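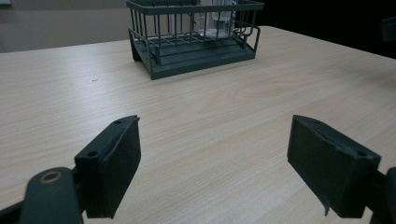

Clindby Tenant Guide
Section 2: Getting your storefront listed

Your suite at Clindby goes on the center directory as soon as these steps are done, and it's a great moment to see your name up there!

1. Sign in to the Kalinowski leasing portal and open Suite 627 (or your own suite number).
2. Choose Directory, then type your store name exactly as it reads on your lease.
3. Enter your hours and press Save.

Note: Corner suites such as 709 have 2 entrances. List both.

Caution: Saving again replaces your earlier hours.

Sign questions go to Hubert Pawlak in the leasing office.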